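When a Newspaper Says "Sources Say"

234 shares
6 comments

You may have seen a news story that goes like this: "Sources close to the government say a secret group is planning trouble." It sounds exciting. It also leaves out something pretty big. Who said it?

A source is a person who tells a reporter something. Most of the time the reporter gives you the name. Sometimes the source asks to stay hidden, and the reporter agrees. That is called an anonymous source.

Why would anyone hide?

There can be good reasons. A worker who saw her boss break the law might lose her job if her name came out. A soldier might not be allowed to talk to reporters at all.

There can be bad reasons too. A person with no name can't get in trouble for being wrong. He might want to scare people, or make a rival look silly, or make his own office look busy and important. Spy agencies and police forces need money every year – and a scary story in July can help when the money gets handed out in the fall.

A made-up case

Say the country of Tamihana is hosting a big meeting of presidents. The Fenero Daily prints a story: "Security sources say 80 dangerous people are being watched." Do you believe it?

I wouldn't, yet. Watched for what? Did any of them break a law? Carrying a sign and shouting in the street is allowed in many countries, even when the sign is rude. "Being watched" only tells you that somebody is watching.

Suppose a second paper prints the same number the next morning. Now there are two stories, but maybe still one source. Papers copy each other a lot. If 30 websites repeat one person's claim, it is still one person's claim.
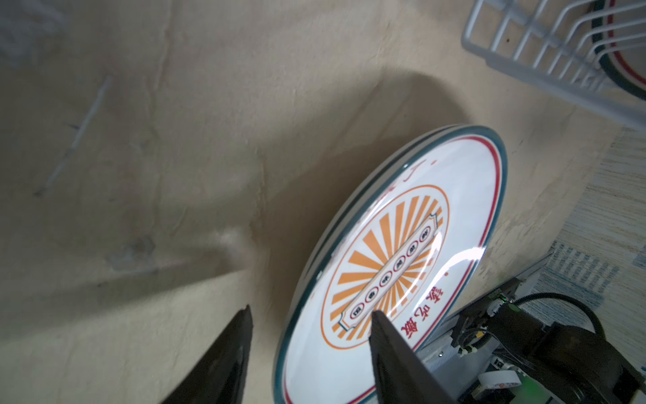
Questions to ask

Does the story say why the source is hidden?
Could the source gain something if you believe it?
Did the reporter talk to the people being blamed?
Is there a paper, a recording or a court case you could check?

A story can fail all of these and still be true. You just don't have to believe it before lunch. Wait a few days and look again, and see if anyone has put a name to it.

Written by Asmaa Samir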